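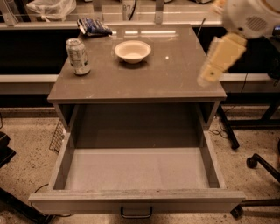

Home Issues Authors Submit
Search this journal Go

4.2 Budgeting for the furniture

Grant panels like to discuss arms. Ours spent most of its meeting on the manipulator and passed the furniture line without comment, at a figure that would have bought 2 decent lampshades. The revised plan, drafted by Angelovski and Antunes, treats props and fixtures as equipment in their own right.

Figure 3. Tabletop task with can, bowl and snack bag; lower drawer open, gripper over the right side of the top.

A cabinet of the kind in Figure 3 is cheap to buy and dear to lose. Once its catalogue number is discontinued, every later trial is run on a slightly different drawer, and reviewers notice. We therefore costed spares at purchase, setting aside $1,386 for matching cabinets and up to $800 for replacement gripper fingers. Musby quoted 54 days for the fingers, a period we have learned to read as a greeting. Drostero was faster and wanted payment in January, before the funds existed.

Snacks were harder to classify. Finance coded them as catering, asked who had attended, and accepted "the manipulator" on the second try. Consumable props now sit under laboratory supplies, where they draw less attention.

Related articles
Radonjić: Leasing versus buying at Ultinora
Nedeljković and Stojanović: Spare parts and the small lab
Shehu: A depreciation schedule for grippers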